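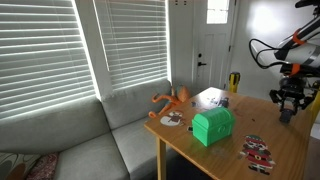

Visiting a robot open day with children, what should I ask them to show?

Posted by Etelka Kocsis, Thursday, November 28, 2019

Hello everybody. My two children and I are invited to the open day of Clusa, in Hadotwood. They have a robot arm which works on an ordinary table with toys and small things, in a room with a sofa, like at home. I was there one time before, in January, but I stood at the back and I understood very little. The arm waited above the table for a long while and then the presenter talked about software.

This time I would like to prepare. Which things is it polite to ask for in a demonstration? May I ask that they move the objects, or does this disturb the program? My son is 6 and he wants to know if it can open a treasure chest. The invitation says they have 2,369 visitors registered for the whole programme, so I suppose we will not have much time.

Thank you in advance for your answers.

Tuhumury

It is polite to ask, in my experience. I have helped at such days for a different group. The best question is: "Can you put it in another place and try again?" If the presenter agrees, you will learn more from this than from the talk. Choose one thing with a simple shape, for example a box, and then one flat thing, for example a paper figure or a sticker. Flat things are hard for a gripper with fingers, because there is no side to hold. The children can guess before which one it will manage.

Please ask also who is controlling the arm. Sometimes a person moves it from a distance and sometimes the program decides alone. Both are interesting, but visitors often mix them up and then go home with the wrong idea.

About the chest, I would ask first if it can lift it. To open a lid is a separate task and maybe they did not train it.

Stand at the side if you can. From the front the arm hides its own fingers.

Nilleo

Go early. We went after lunch and the queue was terrible, my daughter saw only the backs of people. Parking is free behind the building but the sign is small. I don't know about the chest, sorry.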